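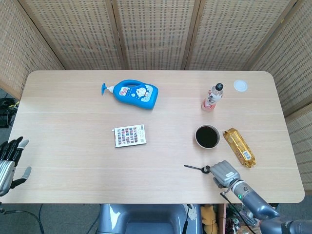 **Will anyone at the Hillari site lose a job when the robots start clearing tables?**

The 11 people on the dining and housekeeping team at Hillari are staying on at the same hours and the same pay. What changes is the order of their day and, for 4 of them, their job title.

**Drelleck to bring two-handed table robots into staff dining at Hillari**

April 2025 - Drelleck, which runs staff dining and break rooms for offices and light industrial sites, will begin using two-armed robots for table work at its Hillari location. The robots are built by Grumov. They will sort and clear what people leave on break tables, starting with the smaller lounges on the ground floor and moving to the main dining room later in the year.

The Hillari site serves 2,000 meals and snacks on a normal working day. Most of the food is eaten in the dining room, where trays go back on a belt. The break rooms have no belt. People eat there between meetings or at the end of a shift, and tables are cleared by hand through the day and again after closing.

That second round of clearing is the work Drelleck wants to move to the robots. It falls between late evening and early morning, it is the shift the company has had the most trouble filling, and it accounts for most of the wrist and shoulder complaints logged by the Hillari team.

**What the robots do**

Each unit has two arms with multi-fingered hands. It works at one table at a time. It picks up items and places them in one of several bins: dishes and cutlery for washing, packaging for trash or recycling, and personal items for the lost property shelf.

The things left on a break table are a mixed lot. A spoon needs one kind of grip and a foil snack wrapper needs another. A pump bottle may be lying on its side. A cup may be full nearly to the rim with something dark that looks like coffee, and has to be kept level on its way to the drain. A drink bottle may have a little left in the bottom. Small flat lids are the slowest items for the hands to pick up, and Grumov is still working on them.

Training has been done on ordinary objects at an ordinary tabletop, with no special markings or holders. Drelleck asked for this when the contract was written. An earlier system it looked at needed every cup and dish to carry a tag, and the cost of replacing the tableware at Hillari ruled it out.

When a robot can't decide what an item is, it leaves it in place and adds it to a list. A member of staff checks the list on a tablet and deals with the item in person. The robots don't throw away anything they can't identify.

**What changes for the team**

Under the current schedule, the late shift at Hillari runs until two in the morning. Once the robots are working in the ground floor lounges, that shift will end at ten at night. The hours will be moved to the daytime, when the counters are busiest and when the team has asked for more hands.

Four employees will become floor operators. They will start and stop the robots, empty the bins, go through the list of unsorted items and clean the hands at the end of each run. The operator role is paid at a higher rate. All four positions were offered inside the team first and all have been filled that way.

Operators receive 32 hours of paid training. It covers daily checks, safe distances, cable care, what to do when an arm stops in the middle of a task, and how to take a robot out of service. Any operator can take a unit out of service without asking a supervisor. Training is given on site by Fekete, an outside firm that teaches equipment safety to kitchen and warehouse staff.

The rest of the team will get a shorter session on working near the robots. No one is required to move into an operator job, and anyone who takes one can go back to their previous role within six months if they don't like it.

Employees who received a late-shift premium will keep it as part of their base pay. Drelleck put this in writing to each person affected before the schedule was announced.

**What stays the same**

Wiping down tables, restocking, cooking and serving will all still be done by people. So will washing. The robots place dishes in a bin, and the bin goes to the dish room as it does now.

During the first months the robots will run only when the lounges are closed to the public and to other site employees. A floor operator will be in the building whenever a unit is switched on. Lounges will be marked at the door while a robot is in use.

People who use the break rooms do not need to do anything differently. Drelleck is asking only that phones, keys and medication not be left on tables overnight, which is already the rule at Hillari. Personal items that are found will be kept on the lost property shelf outside the main dining room for 30 days, the same as before.

**Cameras and data**

The robots use cameras to find objects on the table. Recordings made in the lounges are used for sorting and for fixing errors. They are deleted after 14 days unless an operator flags a fault, in which case the clip is kept until the fault is closed. Recordings are not used to measure the speed or attendance of employees. This point was raised by the team early in the planning and has been added to the site's written privacy policy.

**How the plan was made**

Drelleck and Grumov met with the dining and housekeeping team several times over the winter. A number of changes came out of those meetings. The bins were lowered so they can be lifted without bending over a rail. The list of unsorted items was moved from a wall screen to a tablet. The stop button was placed where it can be reached from either side of the table.

The team also asked for a plain answer on what happens if the robots work faster than expected. Drelleck has agreed not to cut positions at Hillari as a result of the project for the length of the contract with Grumov. If someone leaves, the job will be posted as usual.

**Next steps**

Two ground floor lounges will go first. A review will be held after three months, with results shared with all employees on site. It will look at injuries, items broken, items sorted wrong, and how much time operators spend fixing things the robots have left behind - the last of these being the number Drelleck expects to decide whether the project goes further.

If the review is favorable, the main dining room will be added in December. Drelleck has no present plan to use the robots at its other locations.

**About Drelleck**

Drelleck operates staff dining rooms, coffee counters and break rooms under contract. Its services include cooking, cleaning, supplies and vending.

**About Grumov**

Grumov designs and builds two-armed robots for indoor work, with a focus on handling everyday objects.

**Contact**

Press questions may be sent to the Drelleck communications office. Employees at Hillari with questions about schedules, pay or training should speak to the site office, which has printed copies of the new schedule and the operator job description.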